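Chapter 7
Navigation Through Doorways and Narrow Passages

Chapter Outline
7.1 A Visit to the Avram Laboratory
7.2 What the Visitors Were Shown
7.3 Doorways as a Planning Problem
7.4 Representing Free Space
7.5 Doors, Handles and Contact
7.6 Measuring Success
Review Problems

After working through this chapter, you should be able to state the clearance condition for a mobile base passing through an opening, explain why a door is treated as an obstacle with a changeable position, and set up a fair test of a navigation program in simulation.

7.1 A Visit to the Avram Laboratory

Each January the Avram Laboratory in Erkbridge opens its doors to second-year engineering students. The visit lasts an afternoon. It begins with a short safety talk, continues with a demonstration on hardware, and ends in the simulation room, where the greater part of the laboratory's work is done.

The hardware demonstration is brief. A wheeled base named Grellska drives from one office to another, passes through two doorways, and returns to its charging dock. Students are asked to record where the base slows down. Most of them mark the same places: the approach to each doorway, and the turn immediately after it. On open floor the base holds a steady speed. Close to a door frame it drops to a crawl, corrects its heading, and then continues.

Kendra McIntyre, who leads the demonstration, gives the students one question to carry into the second half of the visit: how much of the slowing is caused by the width of the opening, and how much by the robot's uncertainty about its own position? The rest of this chapter is built on that question.

7.2 What the Visitors Were Shown

In the simulation room, the students watch test episodes run in Jorau, the laboratory's indoor simulator. An episode consists of a home layout, a start position, a goal position and a time limit of 60 seconds. The simulated base must reach the goal without striking a wall, a door or a furnishing. The standard test set holds 638 episodes, and 500 further episodes are kept aside and never used for tuning.

Éabha Ó Flaithearta, who maintains the test set, selects the layouts by hand. Long straight hallways are easy for a planner and are used sparingly. She prefers layouts in which a hallway ends at a small room and a door takes up part of the space, as in Figure 7.1. A planner working from a floor plan alone will treat such a passage as open. A planner working from sensor data must deal with the door where it stands, and with any small objects left on the floor.

Glass presents a separate difficulty. A range sensor that uses light may return the distance to the surface behind a pane and miss the pane itself. A camera has the opposite problem, as it may pick up the bars between the panes and lose the surfaces beyond them. Both cases can be reproduced in a simulator, provided that the sensor model is written to include them – many are not.
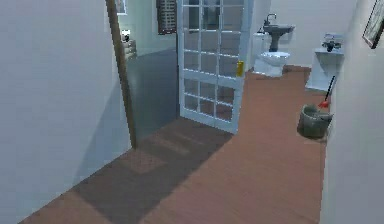 Figure 7.1 Simulated hallway leading to a bathroom, with a glass-paneled door standing open and a mop and bucket by the right-hand wall.

7.3 Doorways as a Planning Problem

Consider a circular base of radius r approaching an opening of width w. If the position of the base were known exactly, passage would be possible whenever w is greater than 2r. In practice the position is known only to within some error e on either side, and the condition becomes

w > 2(r + e)

The quantity w – 2(r + e) is called the working clearance. When it is large, the base may cross at full speed. When it is small but positive, the base must slow down so that new sensor readings can reduce e before the frame is reached. When it is negative, the planner must find another route or improve its position estimate before trying again.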